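Home | About | Programs | Newsroom | Contact

This site uses cookies to remember your settings. Accept | Manage preferences

Filed under: Press Releases, Small Appliances, Workplace

Workanetti Opens Shared Kitchen Equipment Program to Office Tenants in Brondbridge

BRONDBRIDGE – Workanetti announced Wednesday that its shared kitchen equipment program will open in September to all office tenants at its Brondbridge site. The program lets tenants borrow countertop appliances for use in their own suites and return them the same day.

The first items on loan will be blenders, kettles and toasters. Tenants may reserve an item for up to six hours through the front desk, which opens at 7 a.m. There is no charge for the first year. Workanetti has set aside a stock of 600 items, including spare jars, lids and cups, to serve the 1264 people who work in the building.

Blenders were the item most often requested in a tenant survey held earlier this year. The models chosen for the program have clear plastic jars with the fill limit and safety wording printed on the wall. Tenants are asked to stay below the limit, to keep hands and utensils away from the blades, and to rinse the jar before returning it.
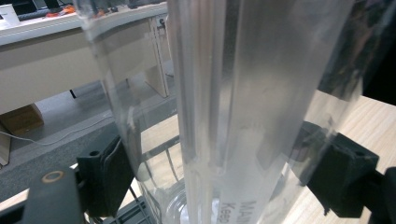 Dayana Beltrán said that her office had gone without a blender for two years after the last one cracked, and that she would gladly sign one out every morning if the jars came back clean. She asked that lids be kept with their jars, as a blender without its lid was of little use to anyone.

Workanetti has adopted that request. Each jar will be stored with its lid and checked by Trikevari, the company's service partner, before it is lent again. Jars with cracks or worn seals will be withdrawn.

The program also includes guidance on work surfaces. Appliances should stand on a flat, dry table, clear of papers and keyboards, with the cord kept away from walkways. Light wood tabletops should be wiped with a soft damp cloth and dried at once – standing water can leave marks in the grain. 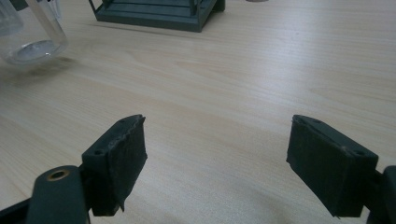

Light wood tabletop with a fine grain.

Tenants at the Ayala building will be invited to join at a later stage. Reservation forms and the full terms of use are available at the Workanetti front desk.

Sign up for our newsletter to receive company news by email.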